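Borthorpe College, Office of the Registrar
Student records assistant, part time

Need someone soon. 34 hours a week, Benavides Hall, second floor. You'd be answering the front desk phone, pulling transcripts, moving old paper files into Plirow. Nearly 1264 of those left, so patience helps. Evening work during January registration.
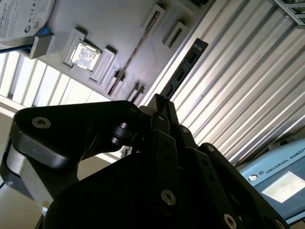 Do I need to have worked at a college before?
Any office job is fine. We'll train you on Plirow the first two weeks.

What we want: high school diploma, decent typing, okay with students who are upset about holds. Spanish a plus. Current Borthorpe students can't apply for this one, see the work-study list instead.

Pay is $450 a week, paid every other Friday. Parking permit for the Bredow lot included. No tuition benefit at this level, sorry, we get asked alot. 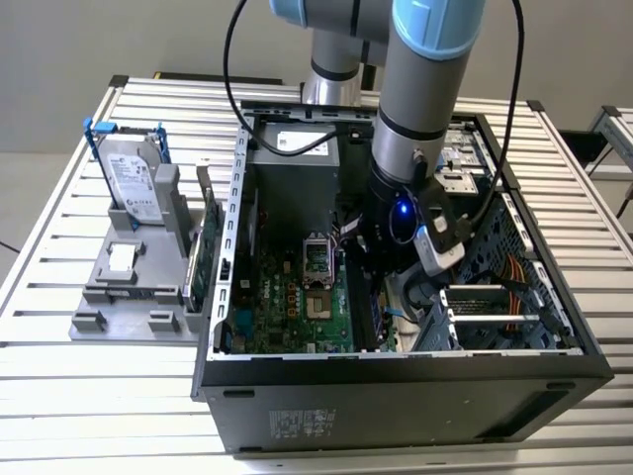
Page last changed: 2020-05-07

To apply: resume and two references to Ebuka Usman, Registrar's Office, Box 779. Cover letter optional, keep it short. Phone interviews first, then one in person if campus is open. Open untill filled.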